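Collecting Cloth-Handling Demonstrations with a Hand-Held Gripper: Rules for Operators 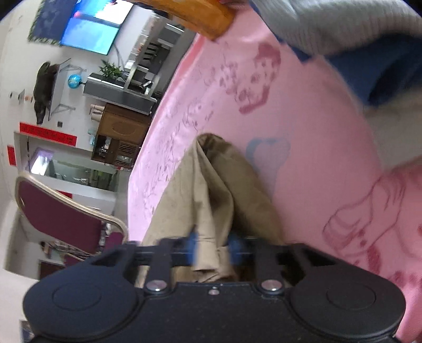 Illero Technical Notes, Issue 4, p. 87

Scope

These rules cover cloth tasks recorded with the hand-held gripper: pick, lift, carry, fold and place. They apply to sessions in dining rooms, living rooms and other furnished interiors. Bench work on rigid parts has its own note in this series.

The May revision treated cloth as a special case of small-object picking. It did not hold up well, and the present text replaces it. Dated 13 August 2023.

Before the session

1. Check the hardware. Both finger pads must be seated flat and free of lint. Wipe them with a dry microfiber cloth. Do not use alcohol on the pads; it leaves the surface slick for a while and changes the grip in the first few episodes.

2. Check the screws on top of the gripper body by hand. If one turns, tighten it and repeat the calibration. A body that shifts during a session makes every later episode in it unusable.

3. Run the open-close check. Open the fingers fully, close them on nothing, and confirm that the width reading returns to zero. Log the result in Kubo before the first episode.

4. Walk the room. Mirrors, display glass and lit screens are permitted, but note them in the room sheet. Move anything breakable that stands within arm's reach of the work surface.

5. Get consent for the room as well as for the people in it. Names, letters, bank papers and screens showing messages must be out of view before recording starts.

Choosing the surface

A patterned tablecloth is acceptable and often useful. In the session shown at the head of this note, the covering under the work is pink with darker pink line drawings, and the cloth held between the pads is beige. That much color difference is enough for the labelers to trace the edge of the cloth. White on white is not, and such episodes are returned.

Secure the covering if it slides. Two clips on the far edge are normally enough. Do not tape a covering to finished furniture.

Picking up the cloth

1. Start with the gripper open and at least a hand's width above the cloth.

2. Approach at a steady speed. Slow down for the last part of the descent, but do not stop and hover. Hovering teaches the policy to wait.

3. Close the fingers on a raised fold. If the cloth lies flat, press down lightly and close, so that a fold forms between the pads.

4. Confirm that only one cloth is held. Pinching the covering along with the target is the most common fault in this task. If it happens, finish the motion, release, and mark the episode as a double pick. Do not delete it - double picks are used as negative samples.

5. Lift straight up until the cloth clears the surface, then begin the lateral move.

A gathered grip, with the cloth bunched into a peak at the fingers, is correct for pick and carry. It is not correct for folding. For folds, take the cloth by a corner, with as little material between the pads as will hold.

Body position and sleeves

Keep the free hand off the work surface unless the task card calls for two hands. Loose cuffs should be pushed back to the forearm. A sleeve resting on the covering is allowed when it belongs to a bystander who has signed the consent form, but it must be tagged as "person, partial" in Skisent.

Turning the wrist is allowed, and the view may tilt a long way as a result. Do not correct the tilt partway through an episode. Orientation is recovered from the tracking data.

Episode length and rest

Keep each pick-and-place episode under 60 seconds. A session runs to 119 episodes at most, after which the gripper goes back on charge. Operators should take a break at the halfway point, and sooner if the grip hand tires. Around 4 episodes at the start of each session are treated as warm-up and excluded.

Rejection codes

C1 - pads not visible at the moment of closing
C2 - tracking lost during the lift
C3 - cloth and covering cannot be told apart
C4 - private material readable in the room
C5 - width reading missing or frozen

Episodes marked C4 are removed from the Gotex server the same day and are not reviewed further. All others stay in the queue until the session lead signs them off.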